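Folding towels with Yayra Quaye

By Kofi Nartey
Jun 1, 2023

Got to Clilham late, missed the first bus. Yayra Quaye had already started on the pile. She runs the linen side of Enow, the small cleaning and laundry outfit that does holiday lets on this end of town, and she had said she'd give me an hour if I didn't mind her hands being busy. I didn't mind. I was there about the hands.

Quick background for anyone who missed the last newsletter. Enow looks after 69 lets. Every one of them gets towels, and since last September a lot of those are microfiber, because the owners asked for it. Dries fast, packs small. Yayra was not keen at first.

"I grew up on cotton," she says. "My mother's cotton. You could stand it up in the corner. Then these come in and they slide off each other like fish."

So she had to learn folding again, more or less. She does it on a table now, never against her chest. That was the first thing she wanted me to write down.

"Against the chest is for people with one towel. You have one towel, fine, do what you like. I had 114 on Monday. My chin was getting sore."

The method, as I got it in my notebook, which is a mess. Lay it flat. Smooth from the middle out with the side of your hand. Find the near edge and get hold of both corners before you lift anything. Pull the edge straight. Then over. She is strict about the pull. If the edge sags you get what she calls a smile, a curve in the fold, and it carries through every fold after that.

"People grab the middle. Why the middle? The middle knows nothing. Corners."

I tried one. It had a smile. She undid it with out saying anything and slid it back to me.

Colors matter too, for sorting more than looks. Darker ones go to the lets that take dogs. The two-tone ones she likes best, one color on the face and gray underneath, you can tell right away which side is up, and a bad fold shows itself before you get to the shelf. 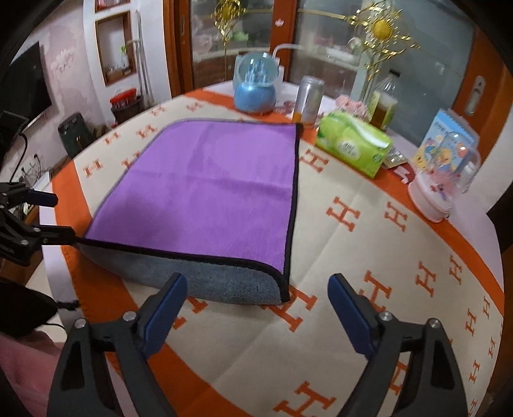 Which side should end up on the outside of the fold?

The face side, the colored one. Yayra folds with the gray underside turned in, so the stack on the shelf shows color only and people pick the right one the first time.

We talked about the cloth on the table next. She never folds on bare wood if she can help it. A tablecloth grips the towel a little, she says, and the printed ones are handy if they have a border or straight rows, because you can line your edge up with them and stop guessing. She has strong opinions on shiny wipe-clean covers. Won't have them.

"Everything skates. You fold one side, the other side leaves."

And the clutter? I asked because at my house the table is never free. She laughed at that one.

"Push it to the back. That's all. If I wait for an empty table I will be waiting for my pension. You need the front two thirds, you don't need the whole thing."

Washing, briefly, as we were running out of time. Microfiber on its own, no cotton in the same load because it picks up all the fluff. No softener, ever, it coats the fibers and then the towel just pushes water around. Low heat or the line. She had been using a liquid called Dradesel that a supplier left with her and has gone back to plain powder, half a scoop. "Half. Write half. They all put too much."

Her nephew Issahaku helps out on changeover days. He folds in thirds and she folds in halves and this is apparantly a live issue in the family. Thirds look better on a rail, she admits. Halves go on a shelf without leaning. The lets mostly have shelves.

"He can have his thirds when he has his own business," she says. Then, a bit later, tugging a corner out — "His are neat, though. Don't tell him."

I asked what she'd say to someone doing just the family wash at home, no quotas, no van outside. She took a while over it.

"Do it the same day. Fold them the same day they dry. A towel that sits in a heap till Thursday has a crease in it and you are not going to iron a towel. Are you? No."

I had to go for the bus at that point. She had 2 bags still to do and was reaching for the next one before I'd found my coat.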